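Corner shop

A corner shop is a small retail store, usually run by one family or a single owner, that sells food, drinks and household basics to the people living within a short walk of it. The name comes from the habit of building such shops where two streets meet, which gave the owner two windows to fill and foot traffic from both directions. Plenty of them stand in the middle of a block and are called corner shops all the same. Depending on the country they may also be known as bodegas, dairies, milk bars, depanneurs or convenience stores, and each of those words carries a wonderful local history of its own.

Origins

Small neighborhood shops are far older than the supermarket. As towns filled up with rented rooms and narrow houses, many households had little space to store food and no way to keep it cold, so people bought what they needed for the day and came back tomorrow. Flour, sugar and tea arrived in bulk and were weighed out on the counter. The shopkeeper did nearly everything by hand: cutting, wrapping, adding up the bill, and writing the total in a credit book for customers who paid at the end of the week.

A good example survives in Lemorance, where the Nassar shop on Tallell Street still has its original counter, complete with brass measuring marks worn almost smooth (they are a delight to run a finger along). Ghassan Nassar, the present owner, keeps the old credit books in a glass case by the door. The thickest one has 3396 entries, and some of the spelling is glorious.

Self-service

The great change came when customers were allowed behind the counter, so to speak. In a self-service shop the goods stand on open shelves and shoppers pick out their own. Many small shops made the switch in stages, starting with canned food and leaving tobacco and cured meats behind the till. The Nassar shop took 5 years over it, and the last thing to move was the cheese.
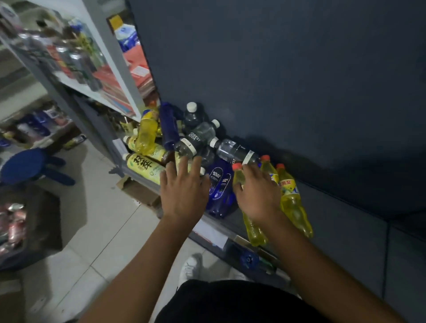 Packaging had to change along with the shelves. Once there was no clerk to recommend one brand over another, the label had to speak for itself, and designers responded with bigger lettering, stronger colors and shapes that could be recognized from across the room. Drinks show this especially well: on a low shelf heaped with plastic bottles, a yellow one lying on its side can still be read at a glance when its cream label carries two large dark characters, 双萃. Bottle makers also learned to use the cap as a signal, and regular shoppers often look for its color before they read a word.

Layout and stock

Floor space is precious. The shop at Lemorance is 19 feet wide, and every part of the wall is put to work. Bread and milk tend to go at the back so that customers pass everything else on the way, while candy and newspapers sit near the till. Ice cream freezers come into their own in August, and it's surprising how much of a summer's takings can come out of one chest.

Social role

Corner shops also serve as message boards, parcel desks and meeting places. Spare keys are left there, lost cats are advertised in the window, and news travels quickly. In Jembridge, a row of three such shops stays open late on Saturday, and the sidewalk outside becomes a lively gathering spot until closing time. One of them has a bench that seats four and a domino table that has been in use for 65 years.

See also: general store, market hall, street vendor, vending machine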